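Can a home robot open doors and tidy a room yet?
Nov 12, 2025

Proltard wants $400 down for its house robot. I only need it to go room to room and pick things up. Worth it?

Thaler
Keep your money. Their demo is 15 seconds long. A door left half open, one small thing down by the wall, that's where I'd expect trouble.
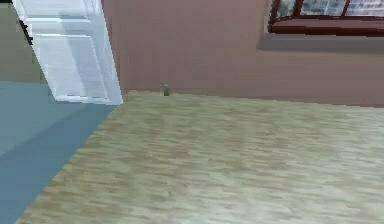
Ask how many tries out of 40 it gets right, and in whose house.

Indthorpe
my vacuum gets stuck on the sill between rooms so no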